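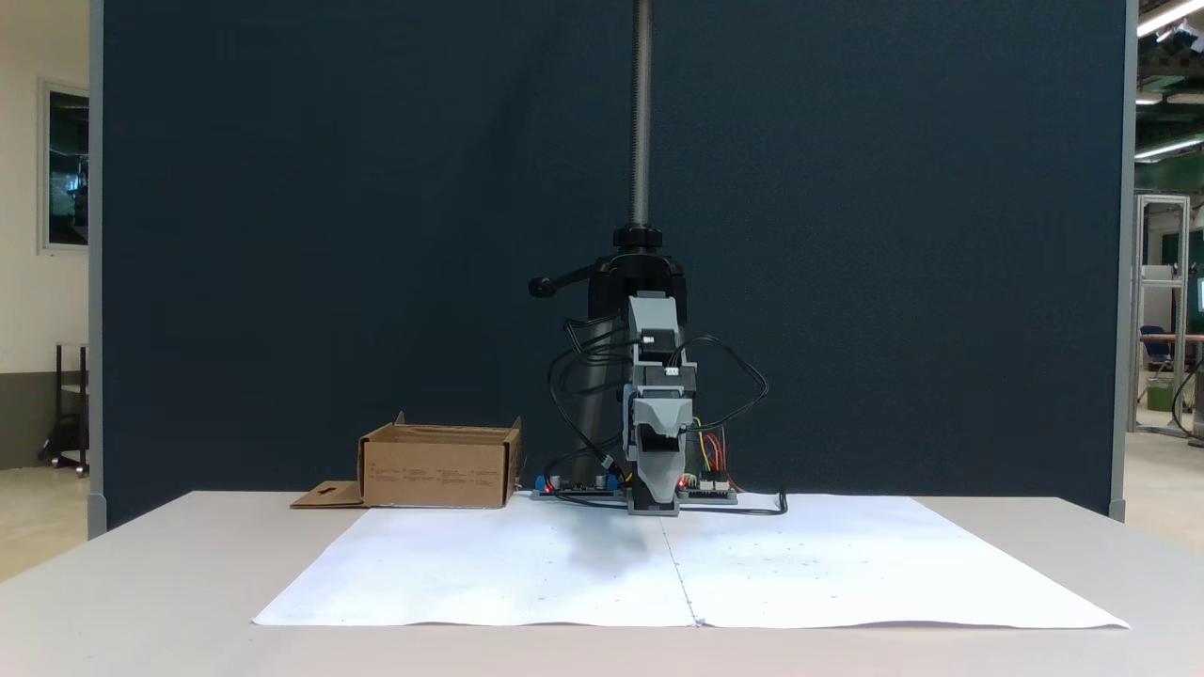 2. Sources and method

The Lidholm surname was assigned to our group by a draw, so we can claim no family pride in it. We used the Dondbridge parish registers, the Somness burial index and one box of letters that smelled of someone's attic. The index alone holds 3855 entries, of which 66 are Lidholms under one spelling or another. Lidhome, Liddom and Lydholm were all accepted. Ledlum was put to a vote and lost.

Every entry was typed into a shared spreadsheet, with two people reading each line. In June the spreadsheet was sorted by first name only, leaving the surnames where they were, and for one afternoon everybody in Somness was married to the wrong person. 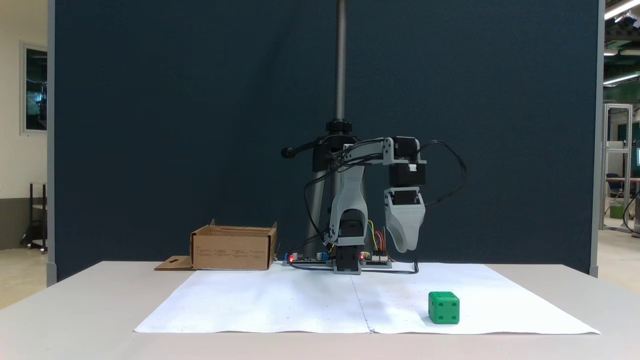 Figure 2. Desktop arm with its gripper above the white paper.

3. Results

We linked 431 records into a single tree running back to a Dondbridge cooper who signed with an X. The branch that married into the Simanjuntak family is the best documented, mainly due to a long quarrel over a fence.

Two baptisms remain unplaced. Both children are called John, as is nearly everyone else. The burial dates rule out one possible father, and the other seems to have owned 600 sheep and left no will. Page 14 of the register is missing.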